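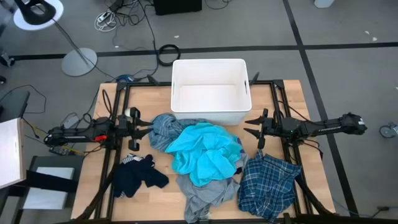 **What does Flindel sell?**

Skateboards, the parts that go on them, and shoes to ride them in. We have a small rack of T-shirts and hoodies by the door, but if you're after a full winter wardrobe you'll be disappointed, and there are cheaper places to get one.

**Do I need to spend a lot on a first board?**

No, and be wary of any shop that says you do. The cheapest complete we stock is the one most beginners buy. It has ordinary wheels and ordinary bearings, and it rolls. The dearer completes have nicer graphics and slightly better trucks. You won't feel the difference for months, if ever. What we would steer you away from is the kind of board sold next to the paddling pools in a supermarket. The wheels are hard plastic and some barely turn.

**What size deck should I get?**

Most adults end up on something a bit over 8 inches wide. Charts will give you a precise figure based on your height and shoe size, and we have never seen much sense in them. Stand on a few. Small children do need something narrower, so bring them along.

**Is the Nirov deck really stronger, like the advert says?**

We don't know. We stock it because people ask for it. The maker says it lasts longer than an ordinary maple deck, but we haven't seen any test we'd trust, and the ones that come back to the shop have snapped in the usual place, across the bolts. It's a good shape and it has decent pop when new. If you like it, buy it for that.

**Are expensive bearings worth it?**

Hardly ever. Ratings are mostly a way of charging you more. Keep a cheap set clean and out of puddles and they'll do. If someone tells you ceramic bearings changed their skating, ask them when they last cleaned the old ones.

**Will you set up my board for free?**

If you bought the deck here, yes, grip included. If you bought it online and want us to grip it, there's a £3 charge. People grumble about this. It takes the same time either way.

**Can I return a deck I've skated?**

Not unless it's faulty. Delamination in the first week is faulty. A cracked tail after a set of stairs isn't, and we can tell. Manuela Ruggiero handles returns and she has been skating since before most of our customers were born, so please don't say it "just fell off a shelf".

**Do you sponsor skaters?**

We have 4 people on the team and we aren't looking for more. They get decks at cost and the odd pair of shoes. We mention this because we get a lot of emails from people who seem to think it's a living. Please don't send us a link to your clips with a list of what you'd like in return. Come in, buy some wax, have a chat. That's how the present lot started.

**What's happening with the Cekbridge skatepark?**

Good question. The plan was shown to the public in January, with some lovely drawings and plenty of trees. As of 12 Jun 2019 there is a fence round the site and nothing behind it. We've been told work will begin "soon", a word we've heard before. We'd also like to know why the drawings show a bowl with no way of draining it -- anyone who has spent a winter in this town could explain the problem. If you have an opinion, send it to the council, and keep a copy.

**Can I skate outside the shop?**

The pavement is public, so we can't stop you, but the flats above can hear every ollie and they ring us about it. After eight in the evening please go down to the Longo car park instead. The ground is smoother anyway.

**Do you run lessons?**

Saturday mornings, in the hall on Longo Street. It's £8 a session and you can borrow a board and helmet. We won't promise that your child will drop in by the end of the first one. Some do, most don't, and a few decide they'd prefer football. You pay each week, with no block booking, as we've always thought block booking was a bit of a swindle.

**Do helmets make a difference?**

Yes, if they fit and the strap is done up. One perched on the back of the head does next to nothing. Replace it after a hard knock, even if it looks fine. This is one of the few times we'll tell you to spend money without arguing with ourselves first.

**How many decks do you have on the wall?**

103 at the last stocktake, counting the old ones near the ceiling which aren't for sale. Please stop making offers on those.

**Can I order by phone?**

You can, but we often don't hear it ring over the music. Email is better. We answer most things within a couple of days -- longer if it's sunny.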